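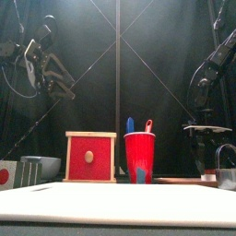

Pourquoi le planificateur refuse-t-il des poses que le bras atteint sans peine à la main ?
Parce que la scène de collision contient encore les anciennes boîtes englobantes, gonflées de 15 mm de chaque côté, et que deux objets voisins finissent par se toucher dans le modèle alors qu'il reste de la place sur la table.

Cahier d'atelier, 06/04/2020
Projet Gandcombe, poste à deux bras

Je note ici ce que j'ai compris depuis ce matin, pour ne pas le chercher de nouveau dans deux semaines. Les collègues qui reprennent le poste peuvent lire seulement les points marqués « à faire ».

1. État du départ
La branche de février ne compile plus avec la nouvelle version de Gruvness (notre couche de planification). J'ai dû remettre l'ancien format des messages pour les deux pinces. Les bras répondent, les caméras des poignets aussi. La caméra de tête publie avec un retard variable, je n'ai pas encore trouvé la cause. J'ai d'abord accusé le réseau, à tort : le retard reste le même avec le câble direct.

2. Rejeu des requêtes
J'ai lancé 600 requêtes de planification, toujours avec la même graine, sur la scène de la dînette. 449 ont donné une trajectoire valide. Presque tous les refus concernent le gobelet rouge avec ses deux ustensiles. Le module de perception Fonau rend une seule boîte pour le gobelet et les manches ensemble, donc une boîte haute et large, et la pince ne peut plus passer à côté. J'ai essayé de réduire la marge à 5 mm, mais alors le bras de droite propose des chemins qui me font un peu peur.

Vu du poignet, le problème est assez clair : le manche bleu penche vers la gauche, et la boîte prend tout le vide qui se trouve dessous. Il faudrait deux volumes, un pour le corps du gobelet et un autre pour ce qui dépasse. 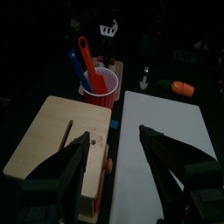

3. Séparation des volumes
J'ai écrit une petite fonction qui coupe le nuage de points à la hauteur du bord du gobelet. La partie basse devient un cylindre, la partie haute devient une enveloppe convexe. La hauteur du bord vient pour l'instant d'un paramètre fixe, c'est mauvais mais cela marche pour un seul modèle de gobelet.

Deux difficultés restent. Le haut du gobelet est mal vu par le capteur de profondeur, et le bord calculé saute d'une prise à l'autre. J'ai mis un filtre médian sur cinq prises. Ensuite, la grande planche blanche renvoie beaucoup de lumière, et Fonau y place parfois un objet fantôme, très plat. J'ai ajouté un seuil sur l'épaisseur minimale. La carotte passe encore ce seuil — j'ai vérifié deux fois, car elle est couchée.

À faire : sortir le seuil du code et le mettre dans le fichier de configuration, avec l'unité dans le nom.

4. Arbitrage entre les deux bras
Le verrou de zone, pris chez Boström, fonctionne par cases : un bras réserve une case, l'autre attend. Avec les nouvelles boîtes, les réservations sont plus petites et les attentes aussi. Mais il y a un cas où chaque bras réserve la case dont l'autre a besoin, et rien ne bouge plus. Le délai de garde est à 1,000 s dans le fichier (avec la virgule décimale, attention, ce n'est pas mille secondes), puis les deux bras relâchent en même temps et recommencent pareil. J'ai mis un délai différent à gauche et à droite. Ce n'est pas élégant. Je préfère un vrai ordre de priorité, à discuter avec l'équipe.

Pour comparer, je garde la vue de tête comme référence du plan de travail, parce que les deux pinces et toute la rangée d'objets y sont visibles ensemble.

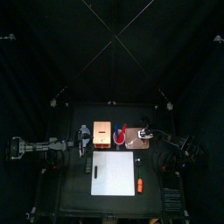 Fig. 3 — Vue de tête, pince droite au-dessus du plateau rose.

Dans cette vue, les coins de la table donnent un bon repère pour vérifier le calage de la caméra. L'erreur est plus forte vers le fond, ce que je n'explique pas encore. Peut-être la distorsion, peut-être une mauvaise transformation entre la tête et la base gauche. Je penche pour la deuxième, à cause du signe de l'écart qui change entre les deux bases.

À faire : refaire le calage, puis relancer les mêmes requêtes sans changer la graine. Ne pas toucher à la marge avant. Demander aussi si quelqu'un a encore le script de février qui comparait deux journaux, je ne le retrouve plus sur le dépôt.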